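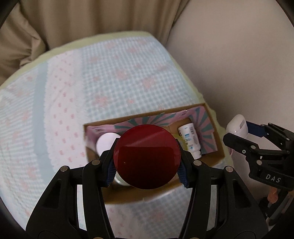 red lid thing, box, bottle

Box for bedside junk, keep or toss the liner?
Board: Small Spaces, 2,305 views

gamage_gal
So I finally gave in and I'm using a cardboard box for all the little stuff that ends up on my bed (pill bottles, earbuds, round tubs, you name it!). It's lined in pink with teal rays and I love it, but the top edge is torn. Do I trim it or rip it all out?

zarkside988
Rip it out. Liners get grubby in a month.

gamage_gal
Noooo, the sunburst is the whole point! Anyway, I had the yellow container in the box and the small stuff spread out on the bedding.
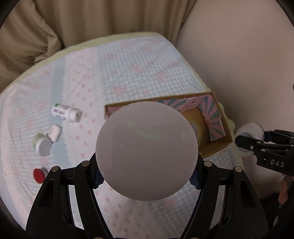 trillico
I'd keep pills out of any open box, pretty or not. Mine live in a drawer with a latch. The rest is fine in there.

zarkside988
Agree on the pills, still say lose the liner.

gamage_gal
OK, pills to the drawer. Earbud case stays though, I lose it in the sheets 5 nights out of 7.
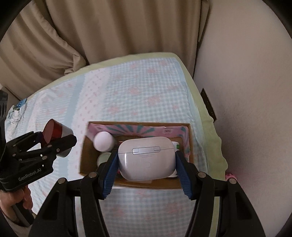
Re: trimming the liner

burkavico
Fold the torn bit down and run 2 strips of clear tape over it. Did mine in May and it's still holding.

gamage_gal
Trying that tonight, thanks!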